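In Defense of the Fabric Backdrop
Opinion, Trollier Exhibits Office
April 6, 2023

Institutions that present their work from a tabletop spend a great deal on the wall behind it. In February this office reviewed the display budgets of 66 member departments and found that printed panel systems were the largest single purchase in most of them. The Thaler folding wall, a common choice, was entered at 1105 dollars before delivery. It is our view that much of this money would be better kept.

Plain black cloth remains the most sensible background for a small table. It can be folded into a drawer, it can be replaced one panel at a time, and it allows lettering of any color to be read without effort. Departments that object to its creases should consider how seldom visitors mention them. The Isik annex has worked with cloth for several years on a yearly allowance of 60 dollars, and its displays are well attended.

Lettering deserves more care than the cloth itself. We favor large cut-out letters in pale colors, each with a darker outline, over any printed banner. 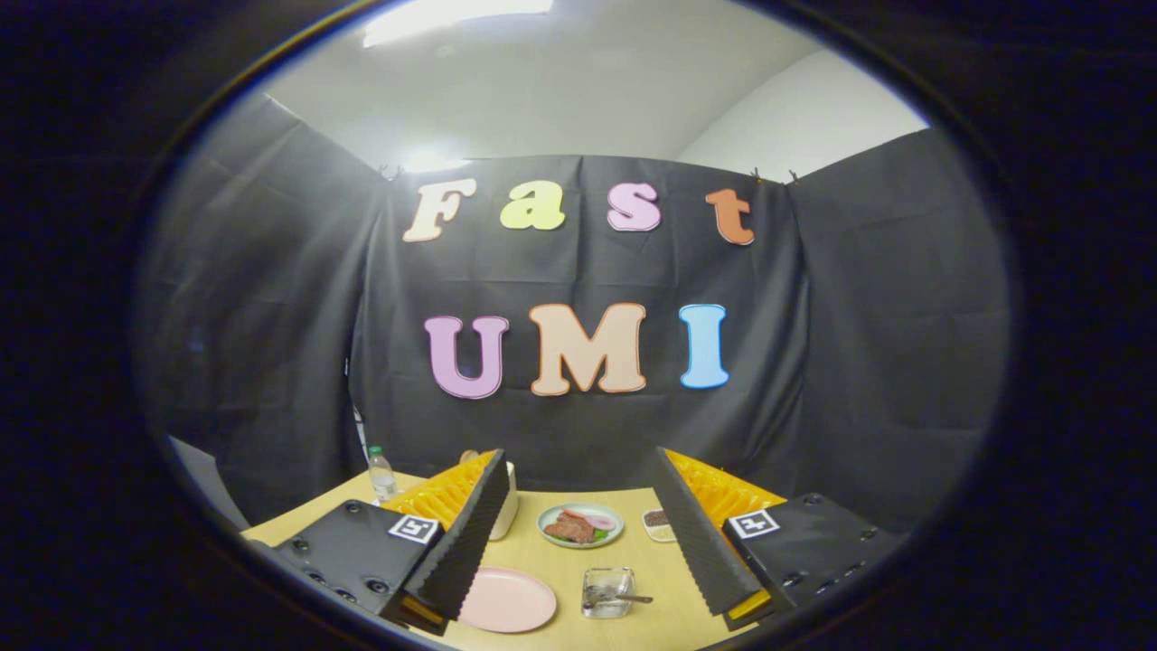 Such letters can be rearranged when a name changes, as happened when the Flultance program was retitled and 700 dollars of printed panels went into storage. A few small clips along the top edge are enough to hold the fabric — pins leave holes, and tape should be avoided on painted walls.

We therefore ask departments to price a cloth backdrop before requesting funds for a panel system, and to attach that price to the request.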